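Wikomville Community Boards > Computers and Web > Self-hosting
Thread: Moving a club site off shared hosting, vhosts not behaving

jadm
Posts: 43
I look after the website for a walking club and a second one for my cousin's upholstery business, Hourani. Both were on a shared plan at Estbridge that has gone up again, so I rented a small virtual server and put the web server on it myself. Debian, the packaged version, nothing compiled.

The first site works. The second one shows the first site's home page whatever I do. I made two config files in sites-available, one per domain, and restarted after each change. DNS for both points to the new address, checked with dig from home and from my phone.

What am I missing?

sawsan_n
Did you enable the second one? Having the file in sites-available does nothing by itself. Run a2ensite with the file name, then reload. If no vhost matches the name asked for, the server hands over the first one it loaded, and it loads them alphabetically.

jadm
Enabled, yes. Both are symlinked in sites-enabled.

Rami Z
Post the output of apachectl -S. It lists every vhost and the name it answers to. Saves everyone guessing.

jadm
Ran it. Two entries on port 80 and both have the same ServerName. I copied the file and changed DocumentRoot but not the name. Fixed, reloaded, second site is up. Sorry all.

Rami Z
Everyone does that once. While you're in there, put the www version in as a ServerAlias or you'll be back next week.

Lina Azar
I'd question running your own server for two small sites at all. You've swapped a bill for a job. Who does the updates when you're away? Shared hosting is dull but somebody else gets the 3 am call.

jadm
Fair question. Unattended upgrades is turned on. It's a club with 141 members and most of them only look at the October program. If it's down for an hour it's down for an hour.

Lina Azar
The club, sure. A business might feel differently about that hour.

sawsan_n
I don't agree with Lina here. I've had 5 sites on one little box for four years and the maintenance is a few minutes a month. Shared hosts go down too, and then you sit in a queue. Get certificates sorted and turn off anything you don't use. Backups go somewhere other than the same machine.

Lina Azar
Four years without a dead disk is luck. I'm not saying don't do it, I'm saying write down how you'd rebuild it.

Rami Z
Both of you are right, can we get back to the config. Jad, have you done HTTPS yet?

jadm
Did it last night with certbot. It found both names and asked about redirects, I said yes to both. Port 80 now goes to 443 on each. The renewal dry run passed as well.

Next problem is speed. The club site is quick. The upholstery one drags on the fabrics page, nearly 4 seconds on my connection. It's plain HTML, no database, and the photos are whatever came over from the old host. I haven't resized anything. A typical one from that page: 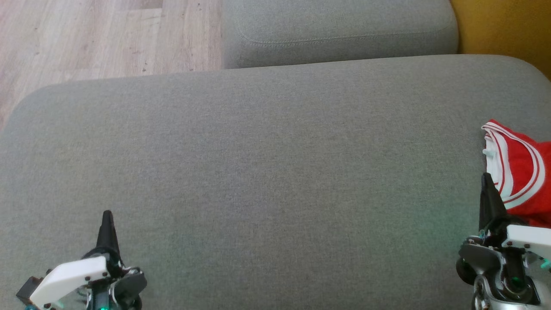

Hanan Hourani: I'd like the page faster but please don't squash the photos until the weave goes to mush. People choose fabric off that page before they ring us. The last fellow who did our site ran everything through some tool called Minum and we had customers asking if the greys were vinyl.

sawsan_n
Then keep a large version behind a click and serve a smaller one on the page. Quality around 80 in JPEG is fine for cloth, or try WebP. Add loading="lazy" to the ones further down. What are the file sizes now?

jadm
Biggest is 5 MB. Most are a bit under that.

Rami Z
There's your problem. Leave the server alone. No setting will fix that, and don't bother gzipping JPEGs, they're compressed already. Do set expiry headers though. Enable mod_expires, give images a month, and repeat visitors won't fetch them twice.

Lina Azar
A month is long if Hanan swaps photos often. Either change the file name when the photo changes or set it to a day.

Rami Z
Change the file name. A day is hardly worth setting.

Lina Azar
For you, maybe. The person uploading is going to reuse the old name every time - I've watched it happen on three sites.

jadm
I'll go with a week and see. Resizing tonight, keeping the originals in a separate folder. Hanan, I'll send you two versions of the same photo before I touch the live page, tell me if you can still see the weave.

Hanan Hourani: Send them to the shop email, the screen there is better than my phone.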